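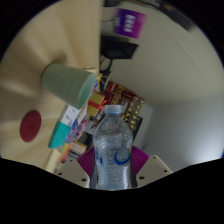
Who decides where a polling place goes?

In Londomcombe the county clerk draws up the list and the county board votes on it, usually in January of an election year.

The vote rarely takes more than a few minutes. This year it took two meetings, because the list dropped from 30 polling places to 14. Residents had until 2022-11-28 to send in written comments, and the clerk's office received 900 of them, more than it had received on any subject before.

Most of the letters came from Ilten, a township at the north end of the county with 1,544 registered voters. Under the new list Ilten loses its only polling place, the old grange hall on the river road. Its voters are to go to the school in Pliltach, on the other side of the ridge. The drive is short in good weather. There is no bus.

The clerk's case rests on staffing and on the buildings. Each site needs a full crew of poll workers from before dawn until the last ballot is packed, and the county has had trouble filling those crews for the last three elections. Several of the older halls have steps at the door and no ramp. The grange hall is one of them. Bringing it up to the access rules would mean a new entrance, and the county doesn't own the building.

People in Ilten don't dispute the steps. Their letters ask why a ramp was never priced, and why the township wasn't told the hall was at risk until the draft list was posted. Many of the writers are older and have voted in that room all their adult lives. Others work shifts at the Ryu packing plant and say they can vote on the way home only if the polls are close to home.
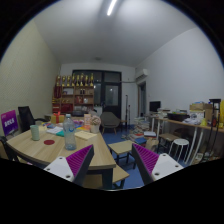 A clear plastic bottle and an open notebook on a table.

Voting by mail is the county's main answer. Any registered voter can ask for a mail ballot, and the clerk plans to send a request form to every household in the townships that lose a site. The form has to be signed and returned, and the request then covers one calendar year. Ballots can go back by mail or into a drop box. At present the nearest drop box to Ilten is also in Pliltach.

A second drop box was discussed at the last meeting. Board members from both ends of the county said they were open to it, but they disagreed over who would empty it and how often. State rules call for two people to collect the ballots each time, and the clerk's office is small. The question was put off until the new year.

The board can still change the list before it votes. It could keep the grange hall for one more cycle under a temporary waiver, or move Ilten's voters to the fire station, which is level with the road but has room for only a few booths. Once the vote is taken, every voter with a new polling place will get a card in the mail showing the address and the hours.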